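Back on the laundry floor

I've been at the Censtead laundry long enough to remember when folding was all by hand. We take in workwear and household bundles from Navstead and the villages round it, and in October we handled 3,162 bundles. The year before, in the same month, it was 3,398, so no, the machines haven't brought a rush of new business.

What has changed is who does what. The Bech line came in for towels and flat sheets, and six of us used to stand where it stands now. Two retired, one went to the Codusville depot and the rest of us were moved to mixed garments. The pay is the same. The breaks are set by the line now, which took me a while to get used to, and you talk less because the people you used to stand beside are at the other end of the building.

My own job is partly folding and partly showing how folding is done, with a gripper in each hand. They want some 200 clean goes at each type of garment before they move on to the next.

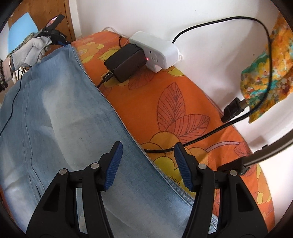 Mixed garments are harder to hand over to a machine than sheets, and trousers are the worst of them. Jeans are heavy, they crease where you don't want them to, and a stitched seam like the long one on this faded pair puckers the cloth beside it. I pick up a corner with the blue pads and try to keep the rest spread out. With my fingers I wouldn't think about it. With the grippers I have to decide where to pinch, and my wrists know about it by 2 in the afternoon.

We've been told there are no more moves planned before spring. I've asked for a week back on pressing in the meantime.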